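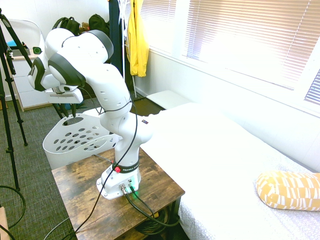
Le bras Franka sur sa table d'appoint, dans la chambre. Visite du vendredi 2 août 2019.

Premov ouvrait ses portes pour l'après-midi, et la visite de l'étage se limitait à un seul poste : un bras Franka installé dans une chambre, avec un lit, un panier à linge et une fenêtre à stores blancs. Yesenia Rivadeneyra, responsable de l'entretien, a commencé par la fixation. L'embase est boulonnée près du centre du plateau et les connecteurs sont en façade, ce qui permet de les contrôler sans passer derrière. Le surplus de câble est rangé sur la tablette du bas. Le serrage des boulons est vérifié toutes les 400 prises.

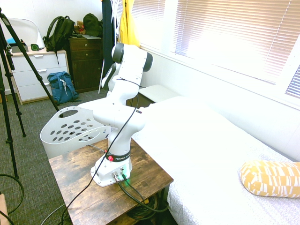 Le panier et la prise du linge

Le poste travaille sur du linge en vrac. La pince à deux doigts descend dans le panier, saisit une pièce et la remonte. Ikhsan Oei, qui règle les trajectoires, surveille surtout le passage du rebord — c'est là que le tissu accroche. Un panier déplacé oblige à reprendre les points d'approche.

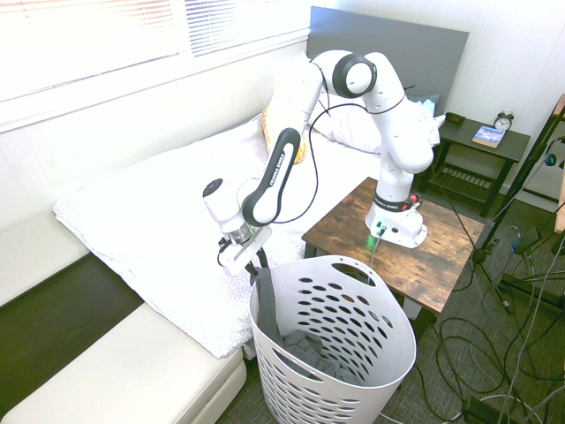 La pince au-dessus du rebord, un vêtement gris foncé entre les doigts.

Les doigts se nettoient chaque matin au chiffon sec. Ils tiennent jusqu'à 3 000 prises, d'après le carnet d'entretien, et se changent par paire. Le câble fin qui longe le bras demande plus d'attention : trop court, il tire sur le poignet

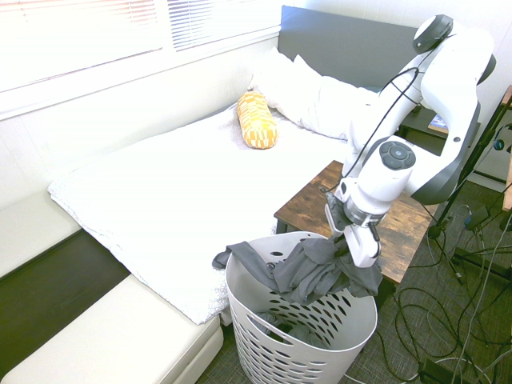

et trop long, il peut se prendre dans le linge. Depuis janvier, sa boucle est refaite après chaque démontage de la pince. La procédure complète compte neuf points et se termine par un essai à vitesse réduite, panier vide.

La visite suivante portait sur l'atelier Rurkano, au rez-de-chaussée.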